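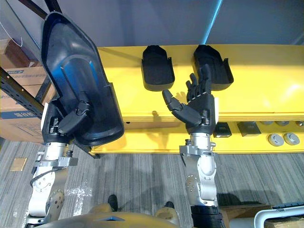
How long do you rest the dough for flatbread?

Until it stops pulling back when you roll it. In my mother's kitchen that meant the length of one phone call to her sister.

Anas Saliba wrote those two lines on the back of an order pad and then crossed out the second one. The woman from the Berkalau newspaper had sent him a page of questions and asked for short replies. He had been at it since the lunch customers left, and he had answered one.

The next question was about flour. He used Roltska, the bread flour, and had used it for eight years. Before that he used whatever the wholesaler had. He wrote "Roltska" and nothing else.

The third question asked where the recipe came from.

He got up and checked the dough. It sat in the steel bowl under a damp towel, and when he pushed a finger into it the dent stayed. He floured the counter, cut the dough into pieces and rolled them under his palm until they were smooth. He covered them again and sat down.

The recipe came from a man named Mansour, who had owned the bakery across the street from his parents' apartment. That was the true answer. His mother had always said it was hers, and she had said it to everyone, including Mansour. The old man never argued. He would nod, hand her the bread in brown paper and ask how much yogurt she was putting in these days.

"Same as always," she would say.

"Five spoons?"

"Five."

It was four. Anas had watched her make it every week of his childhood, and it was four spoons of yogurt, a little oil, salt, warm water and the flour. He had never known which of them had it wrong, or if the question was a kind of joke between them.

He heated the pan. The first piece went on and bubbled in the middle, then at the sides. He turned it with his fingers. When it had brown spots on both sides he dropped it in a towel and folded the cloth over so it would stay soft. He did the rest of them the same way, and the kitchen filled with the smell of it.

His daughter came in through the back with a case of tomatoes on her hip.

"Did you finish the thing for the paper?"

"I'm on number three."

She put the tomatoes down and read over his shoulder. "Where did the recipe come from," she said. "That's easy. Grandma."

"It was Mansour's."

"Who's Mansour?"

He realized he had never told her. He tore a bread in half and gave her the bigger piece, and she ate it standing up, with nothing on it – she had always eaten it that way. He told her about the shop, the brown paper and the spoons.

"So put both," she said.

"She'd be furious."

"She would," his daughter agreed, and took another one from the towel.

He picked up the pen. Under the third question he wrote: From my street. Then he looked at the fourth, which asked if the dough could be frozen, and wrote that it could, for a month, wrapped well.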